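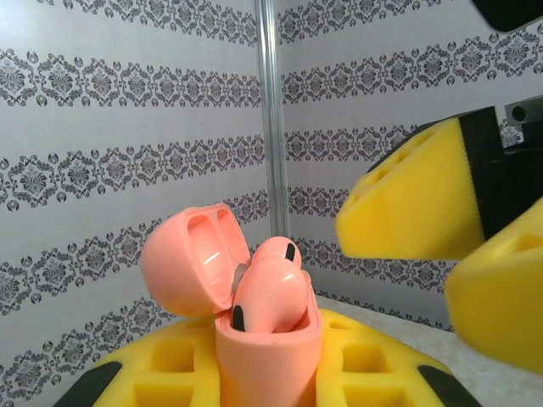 *Fig. 3 - Étui ouvert dans son support en mousse jaune, doigts de la pince écartés.*

## 3. Poste « écouteurs » : mise en place et première prise

Section reprise par Keegan Kennedy après la séance de mardi. Remplace l'ancienne feuille plastifiée (celle avec les flèches rouges, à jeter). Pour les équipes du club de Jolenville, valable aussi pour la rencontre de Bredimcombe en août, même règlement.

But du poste : sortir un écouteur de l'étui, le poser dans le bac de dépose, revenir en position de repos. Puis l'autre. Pas de vitesse au premier essai.

### 3.1 Avant de toucher au bras

1. Arrêt d'urgence à portée de main. Le tester. Oui, à chaque séance.
2. Vérifier que le programme chargé est bien `wostent_prise_26`. Les versions plus anciennes ferment la pince trop tôt.
3. Bras en position de repos, doigts ouverts.
4. Câble de la caméra de poignet : une boucle souple, pas tendu. S'il tire quand le poignet tourne, refaire la boucle et remettre le collier.
5. Passer un chiffon sec sur le plateau. Les miettes de mousse se glissent sous le support et tout penche.

> **Attention** - Personne ne met les mains dans la zone quand le voyant est vert. Même pour « juste redresser » l'étui. Pause d'abord, main ensuite.

### 3.2 Poser le support et l'étui

1. Plaquer le support contre les butées, face alvéolée vers le haut.
2. Appuyer sur les coins. Ça ne doit pas basculer.
3. Enfoncer l'étui debout dans la fente centrale, bien droit. Il doit tenir seul. S'il flotte, changer de support, ne pas bourrer avec du papier (le papier finit dans la pince).
4. Ouvrir le couvercle à fond, vers l'arrière. À moitié ouvert il retombe pendant l'approche.
5. Mettre les deux écouteurs dans leur logement, tête en haut, sans forcer.

**Note** : le couvercle rose brille pas mal à l'intérieur. Si la détection accroche sur un reflet au lieu de l'écouteur, baisser l'exposition d'un cran avant de toucher aux seuils. Les seuils c'est Uwe Sauerland qui les règle, merci de ne pas les modifier dans votre coin.

### 3.3 Régler la pince

1. Contrôler les patins en mousse des deux doigts. Décollé, déchiré, tassé : on change.
2. Ouverture de départ : 26 mm.
3. Force de serrage : 4 sur l'échelle du boîtier Wegener. Jamais 11, c'est le réglage des blocs en bois et ça écrase tout.
4. Vitesse d'approche : 200 mm/min pour commencer.
5. Fermer à vide une fois. Les patins se touchent à plat, sans se chevaucher. Sinon voir 3.5.

### 3.4 Premier essai

1. Lancer en mode pas à pas.
2. Pas 1 à 3 : approche. Regarder l'écart entre les doigts et le bord du couvercle. Le doigt ne doit *jamais* frotter la charnière.
3. Pas 4 : arrêt automatique. Vérifier à l'oeil que l'écouteur visé est bien entre les deux patins. Valider.
4. Fermeture, puis montée verticale. Si l'étui monte avec l'écouteur : stop, ouvrir, recommencer à 3.2.
5. Dépose dans le bac. Noter le résultat dans le cahier, réussi ou raté, avec les initiales.
6. Faire 11 essais à la suite avant de changer un réglage. Un seul réglage à la fois svp.

> **Attention** - Après un choc contre l'étui, refaire le zéro du bras. Un décalage ne se voit pas toujours et fausse toute la série.

### 3.5 Si ça coince

| Problème | À faire |
|---|---|
| L'écouteur glisse à la montée | Nettoyer les patins à l'alcool, laisser sécher, réessayer. Toujours pareil : force +1, pas plus |
| La pince prend les deux | Réduire l'ouverture, revoir l'angle du poignet |
| Le couvercle se referme | Il n'était pas ouvert à fond. Ou étui de rechange, la charnière fatigue |
| Patins de travers | Desserrer la vis du doigt, réaligner pince fermée, resserrer |
| Détection perdue | Lampe du poste allumée ? Objectif propre ? Ensuite seulement appeler Uwe |
| Message « axe 5 hors limite » | Retour repos, relancer. Deux fois de suite : on arrête et on prévient Innes Lindsay |

### 3.6 Fin de séance

1. Bras au repos, pince ouverte (fermée, la mousse se tasse pendant la semaine).
2. Écouteurs dans l'étui, étui fermé, le tout dans la boite du poste.
3. Sauvegarder le journal sur la clé du club - nom de l'équipe dans le nom du fichier, pas « test », pas « test2 ».
4. Couper le boîtier, puis la multiprise. Dans cet ordre.
5. Patins presque finis : le marquer sur la feuille de commande. Rodrigo Montoya en découpe d'autres mais il lui faut une semaine.

Reste à faire : valeurs pour l'approche rapide, pas encore validés. Voir section 4 pour le bac de dépose.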